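Sutness Hall Kitchen Clean-Out

Photo gallery - 26 October 2018

The kitchen at Sutness Hall had not been properly sorted since the new cupboards went in. We emptied it shelf by shelf, put everything out on the trestles in the main room and decided what was staying. The gallery follows the order we worked in, starting with the pantry and finishing with the drawer of plastic bags beside the sink. Click any picture for the larger size.

Pantry, top shelves
Mostly cake tins and vases. The vases went to the flower cupboard in the foyer, where they were meant to be in the first place. Tins without a matching lid were put in the recycling.

Pantry, lower shelves
Flour, sugar and tea are now in the Kirier tubs with the date written on the lid. Anything past its date in April or earlier was thrown out.

Crockery
There are 102 dinner plates fit to use. Chipped ones were taken out. Plates are stacked in lots of 25, with the two left over kept on top of the last stack. Please put them back the same way, as higher stacks are too heavy to lift down.

Tea towels
Washed, folded and back in the second drawer. The stained ones are now cleaning rags and live under the sink in the grey bucket.

Plastic bags
The bag drawer took longer than the pantry. Bags had been pushed in on top of each other for years and the drawer no longer closed. Each one was pulled out, shaken and checked for holes. Sound bags were flattened and folded, and torn ones went into a sack for the soft plastics bin at the Vukdale shops.

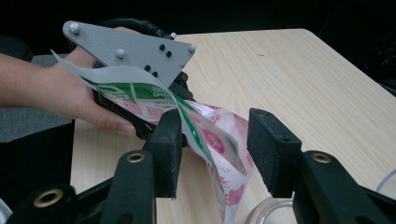

Crumpled white bag with a green band and red printing.

Folded bags
Fold lengthwise twice, press the air out, then fold up from the bottom with the handles last. They stand on edge in a shoebox and the drawer shuts again. Large bags are at the back, small ones at the front.

Under the sink
Cleaning sprays are on the left, dishwashing liquid and sponges on the right. The shelf liner is new and came from Najafi Hardware.

Finished kitchen
Labels are on all the cupboard doors. If you can't find something, look at the list inside the pantry door before buying another one. The key safe code has changed to 3738 - hirers will be given it when they book.

Back to galleries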